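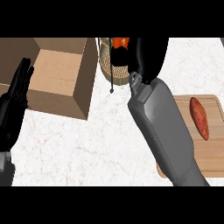 Chapter 4
Visiting a Demonstration

In the first three chapters we looked at robots on paper. We named their joints, we drew their paths, and we calculated how far an arm can reach before it meets its own limit. This chapter is different. It begins with a visit, and most of its exercises will ask you to prepare for one, to behave well during one, and to write down what you learned when you are home again.

The visit I will use as our main case took place at the Quinlan laboratory in Poltumham, on the yearly open day in March. I went there with 13 students from my own course. The laboratory works on kitchen and packing tasks for robots with two arms, and a large part of this work is done in simulation before any real motor is switched on. For this reason the visitors spent the morning in front of screens, and only the afternoon in the hall with the machines. Several of my students were disappointed by this order at first. They had come to see metal move.

4.1 What we were shown in the morning

The task was explained to us in one sentence: food lies on a table, and the robot must put it in the right container. The table in the simulation had a marble top. On it were a cardboard box, a woven basket and a cutting board, with a sweet potato on the board. For a person this is no work at all. For the robot it is a chain of many small decisions, and each of them can go wrong.

The engineer who guided us asked the group to say aloud what the robot must know before it moves. The students began with the position of the sweet potato. Then somebody mentioned its direction, because a long vegetable with narrow ends should be taken across the middle and not along its length. Then came its weight, how slippery the skin is, and how high the walls of the box are. After ten minutes the whiteboard was full, and we had not yet spoken about the second arm.

The second arm is where the real difficulty begins. Two arms share one space. If both of them want to pass over the middle of the table at the same moment, one must wait, or both must choose a different path. The laboratory uses a planning program called Tundon, which was written in the house. It gives every movement a cost, and a path that brings the arms close to each other is expensive. The program then looks for the cheapest pair of paths. You will meet the mathematics of this in Section 4.5. For now it is enough to remember the idea of the cost.

4.2 Why the visitors see a simulation first

There are practical reasons. A simulated arm can strike the table without damage. It can repeat the same task through the night while the building is locked. The color of the table, the light, and the shape of the food can be changed in a few seconds, and a program that has seen many kinds of tables is less surprised by a new one.

But there is also a reason of teaching, and I did not understand it before this visit. In a simulation you can stop. Our guide stopped the robot many times with one key and asked, "What will it do next?" When the students gave different answers, she let it continue, and we compared. In a hall with real machines this is much harder. The noise is high, people stand behind other people, and the attention goes to whatever moves fastest.

The guide was also open about the weak side of the method. Friction is difficult to copy. Soft things are difficult to copy. A hanging cord in the computer does not swing exactly as a cord does in a kitchen, and a vegetable never gets bruised. In the trial series that we were shown, the program ran 50 times in simulation and 50 times on the real machine, with the same task. In simulation it failed twice. On the real machine it failed 15 times. Engineers call this difference the gap between simulation and reality, and we will come back to it in almost every chapter after this one.

4.3 What we were shown in the afternoon

In the hall we stood behind a yellow line. The real robot was slower than the students expected, and this was the first remark in nearly all of their reports. The speed is limited on open days for the safety of the guests, but it is not very high on normal days either. A fast hand that drops things is of no use to anybody.

A company from Flukberg had sent two technicians, who showed how a worn finger joint is changed. This took over 50 minutes with all the questions, and it was for me the best part of the day. The students could see that a robot hand is an object with screws, springs and cables, and that somebody has to take care of it. Several of them wrote later that they had never thought about maintenance as a profession.

4.4 How to prepare for a visit

Please read this section before you go anywhere, also if you have visited a laboratory before.

Find out what task will be demonstrated, and try it yourself at home with your own hands. Do it slowly. Write down each movement, and note where your eyes go before your hand goes there. You will be surprised how often you look away from the thing you are holding.

Prepare questions that have a real answer. "Is it intelligent?" is not a good question for a visit. "What happens if the box is moved while the arm is on its way?" is a good one – the answer will tell you if the robot looks only once, at the start, or keeps looking.

Ask about failures. In my experience most engineers like this question, if it is asked with respect. Ask also who decides that a trial has failed. At Quinlan a trial was counted as failed when the food touched anything outside its container after it was lifted. Another laboratory may be stricter or softer, and then the numbers cannot be compared.

Take notes with a pencil, and keep your phone in your bag unless the host says that pictures are allowed.

Words to know before you continue: workspace, path, cost, grasp, collision, trial, gap between simulation and reality.

Before Section 4.5, write one page about a kitchen task that needs two hands. Say what each hand does, and mark the moments when one hand must wait for the other.

We use cookies to remember your reading position and to improve this site. Accept all | Manage settings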